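Dicas rápidas para o PC da oficina e o da cozinha

Backup primeiro. Sempre. Antes de mexer em memória, disco, seja o que for -- copia as pastas para um disco externo e abre lá dois ou três ficheiros ao calhas. Copiar e não abrir não conta.

Pó: desligar da tomada, carregar no botão de ligar uns segundos, só depois abrir a caixa. Ar comprimido em jactos curtos, lata sempre direita. Segurar a ventoinha com um dedo. Aspirador não.

Cabos. Etiqueta nas duas pontas, fita de papel serve. Eu uso as cores do congelador, azul rede, amarelo corrente. A Noeline Goodwin escreve a data também, acho exagero mas pronto.

PC ou router dentro de um armário: deixar folga atrás e em cima, porta entreaberta quando está a trabalhar muito. O meu chegava aos 40 graus lá dentro em agosto, de porta fechada. Um furo atrás para os cabos e outro mais acima para sair o ar.

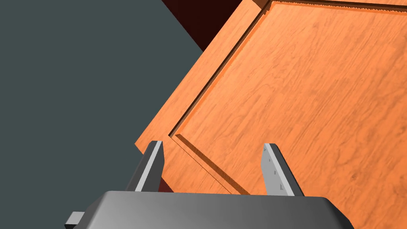 Wi-fi fraco na cozinha? Tirar o router de trás do micro-ondas. Mudar o canal. Se não chegar, cabo até à bancada e um ponto de acesso barato, fica melhor do que dois repetidores em fila.

Teclado pegajoso (farinha, óleo, cola): desligar, virar ao contrário, bater de leve. Pano quase seco com álcool isopropílico. As teclas saem com uma espátula de plástico, mas tirar foto antes senão depois é uma confusão a montar. Barra de espaços deixar quieta.

Parafusos dos portáteis -- forma de gelo, um buraco por cada passo, pela ordem em que sairam. Tampa por cima se houver gatos.

Disco a 2 gigas do fim? Esvaziar a reciclagem, depois a pasta das transferências, ordenar por tamanho. A Shona Brunton encontrou 800 fotografias repetidas no dela, em Tarnthorpe, e já ia comprar um novo.

Bateria do UPS: testar em janeiro, com um candeeiro ligado e não com o computador. Se apaga logo, trocar. A velha vai para o pilhão grande ou para a loja, nunca no lixo da cozinha.

Palavras-passe num papel colado no monitor, não. Num caderno na gaveta ainda vá, mas um gestor é melhor e a frase de recuperação guarda-se noutro sitio.

Falta a parte das impressoras, fica para a próxima.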